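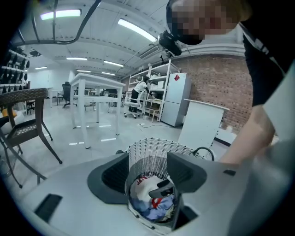
Prarnden, 2021-06-19

Distero hand-held gripper study – FAQ

Quick answers, will tidy up later. Mail Thanakorn Tanasarn if something is missing.

What is the method?
People do the chore themselves with a hand-held gripper. Camera on the gripper records. We train a policy on those recordings, then run it on an arm with the same fingers. No teleoperation anywhere.

Which task?
Laundry. Pick one garment out of a pile in a basket. Clothes are hard – they fold over each other and the camera loses the edges.

How much data?
1,871 demos in the current release. Short ones got dropped.

How do you get the gripper pose?
From the video plus the motion sensor. Printed markers help when the walls are too plain. If tracking drops out the demo is thrown away, we dont patch it.

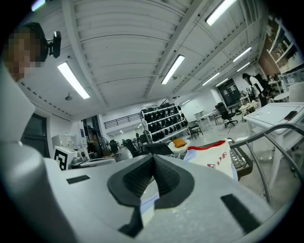 Same goes for bad time sync. Whole demo out.

Does it work?
Partly. We ran 100 trials on the arm, 3 policies, same start piles for each. The one trained with wide-angle video did best. Thin fabric is still the main failure – fingers close on two layers and both come up.

Why no depth camera?
Weight. Wrists get tired.

Can I use the data?
Research use yes. Comercial use, ask Plultier first. Faces are pixelated before release.

Is Thongdee the same project?
No, seperate. Thongdee is the labeling tool, works with other data too.

When is the code out?
August, if the cleanup goes ok. Weights same time. Calibration files are up already, see the downloads page.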